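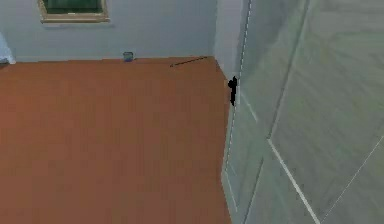
Robot carts on the night shift, three months in

gesura_nights
Posted 25/07/2018

Hi all! I work housekeeping at a residential care place and we got two Haton delivery carts in April. I was dreading it and now I love them. They bring linens up from the laundry, take the trash down, and call the elevator by themselves. I used to walk 13 trips a night with a loaded cart. Last night I did 3, and my knees noticed!

The doors are what I want to talk about. The carts can't open a room door, so they park in the hall and wait for one of us. Dinia, the company that does our setup, is testing an arm version in a simulated bedroom first. It has to work the handle, get through, and pick small stuff like a cup up off the floor. Anybody have one of these yet?

tallmop
Reply to gesura_nights

We have the carts, no arm. Glad your knees are happy, but ask what happens to the hours. We had four people on nights before and now it's three. No layoffs, they just didn't fill the spot when somebody left.

gesura_nights

Fair question. Ours kept everybody so far. The time went into the rooms – I get to do windowsills properly, and I can stop and talk with a resident who can't sleep. I'd take that over pushing sheets any night.

pongsiri_fan

We've had a Pongsiri with an arm since last year. Round knobs are hopeless, levers are pretty good. It's slow, so give it a door that doesn't need doing in a hurry. The fun part is that the tech asked US how we open doors with our hands full. Elbow, hip, foot, all of it. First time anyone wrote down how we do the job!

tallmop

Did they pay you extra for that?

pongsiri_fan

Ha, no. They should have. I did get moved to robot lead, which comes with a small raise and a radio.

lintcatcher

I don't want an arm in a bedroom at 2 a.m., sorry. Halls and elevators, great. A resident waking up to that is a different thing, whatever the simulation says.

gesura_nights

I'm with you on nights. I'd try it in vacant rooms during turnover, with the door work and floor pickup before I come in to clean. I'll ask Dinia if we can start there, and I'm asking about the hours too, tallmop.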